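Jaltdale Works > Jobs > Come Work With Us

We're Hiring on the Finishing Floor (and Yes, There Are Robots)

1/18/20
By Beca Lougher

Hi! I run the finishing floor at Rosser, and I'm looking for two people to join us. We make desks and worktables, mostly for schools and small offices, and last year 2,964 tabletops went through my end of the building. My boss wanted me to post the official job sheet. I read it and nearly fell asleep, so I'm writing my own.

The job is called Bench Trainer. We made that title up last May and I still have to explain it to my mother, so bear with me.

Up until then, everybody on the floor did the same loop. Pick up hardware, place it, fasten it, wipe the top, check the top, slide it down. I did that for years before I got the supervisor job and my right wrist can tell you all about it. Then we brought in two robot arms from a company called Endasis, and they took over the placing and most of the lifting. People were nervous. I was nervous! We had a long, loud meeting in the break room and what came out of it was a promise in writing that the people already on the floor would be the ones teaching the arms, at a higher rate, and that no one would be let go because of them. That promise is still taped up by the time clock.

So what do you do all day as a Bench Trainer? About half your shift is teaching. You hold a gripper by its handle and do the task yourself with it, slowly and cleanly, over and over, and the arm learns from those recordings. You're working with two fingers where you used to have ten, and the first week feels like eating soup with tongs. It gets better. Pao-chu Ng, our lead trainer, can pick up a single washer with hers without looking like she's trying.
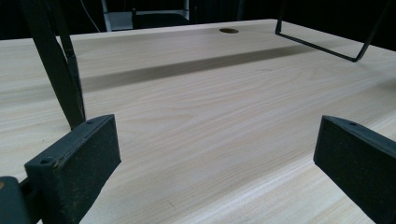
Gripper fingers over a bare tabletop, pale grain and all.

The other half is ordinary bench work, plus sorting out whatever the arms got wrong. They're still pretty bad with anything bendy, and shiny finishes throw them off. If an arm stops, you clear it, write down what happened, and if it keeps happening you record some new demonstrations so it has something better to go on. You also get to say "this job shouldn't go to the robot." We've pulled back a couple of tasks that way (edge touch-up was one, and I'm glad it's ours again).

I want to be fair about the parts people don't love. Teaching is repetitive, and it's quieter than the old way. We used to yell across the benches all morning and now there's a lot of concentrating. One of our long-timers tried it and moved over to shipping for that reason, and she's happy there. You'll also be recorded through the tool's camera, which looks at your work surface. There's no sound, and the recordings can't be used for discipline or to time you. Ask me about this at the interview if it bugs you. Plenty of us asked.

Who am I looking for? Steady hands, patience, and somebody who'll speak up. You don't need to code and you don't need a degree. Woodworking, sewing, hairdressing, fixing bikes, all of that counts with me. You should be OK standing for long stretches, though we do rotate, and you should be able to lift 24 pounds.

Pay and hours: the full-time week is 38 hours on days, with a paid lunch. Training is five weeks with Pao-chu and it's paid at the full trainer rate from your first morning. The rate depends on experience and I'll tell you the number on our first phone call, before you waste a trip.

To apply, stop by the front office on Rullard Street and fill out a card, or leave a message for me at the Rosser main desk. A few lines about something you're good at doing with your hands will get you further than a fancy resume. Everyone we interview gets to try the gripper for a few minutes. It isn't scored!

Comments

dottie_m: Is this open to people over 50? I'm 51 and did upholstery for most of my life.

Beca Lougher: Dottie, please come in. Upholstery hands are exactly what I'm after.

K. in Jaltdale: How long does that written promise last? My last plant said the same kind of thing.

Beca Lougher: Fair question. Ours gets renewed every May and the floor votes on the wording. I'll show you the whole page if you come by.

tomsgarage: Any chance of evening shifts later on?

Beca Lougher: Not right now, sorry. Leave a card anyway and I'll call if that changes.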